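Plurell support portal
Ticket: Wrist view stops short of the bottle in Tornovine sim
Opened by: Bouchra Slaoui
Handled by: Abdul-Rahman Issahaku
Priority: Normal (I picked Urgent, it was changed)

Original report

We are on the 30-day trial of Tornovine with the tabletop pack. The task is "pick up the green bottle". The arm goes down, stops beside the bottle and stays there until the run times out at 300 steps. The log says "grasp pending". It has been pending since breakfast.

Reply, Abdul-Rahman, 10:40

Thanks Bouchra. Could you restart the planner and try again with the default scene?

Reply, Bouchra, 11:15

Restarted. Default scene. Same result, though the progress bar is now a nicer blue.

Reply, Abdul-Rahman, 11:50

Please check three settings:
Gripper profile: should be Mideo, not Generic.
Approach speed: 80 or lower.
Collision margin: 7 mm.

Reply, Bouchra, 13:05

Profile was Generic. The setup guide tells you to choose Generic, on the page headed "Do not skip this page". Speed was fine. Margin was set to 30, which I did not do and Meriem swears she did not do either. Changed all of it and ran it again. View from the stopped position:
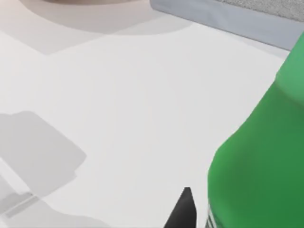
Reply, Abdul-Rahman, 14:20

Finger is close in on the lower left of the bottle, so the approach is fine now. What's left looks like the target point. Open Objects, select the bottle and press Recalculate. If the button is greyed out, save the scene first.

Reply, Bouchra, 14:55

Greyed out. Saved. Still greyed out. Saved under a different name and it woke up. Grasp completed on the next run, and on the one after.

Status: Resolved
Guide correction passed to Yetunde Fashola in documentation.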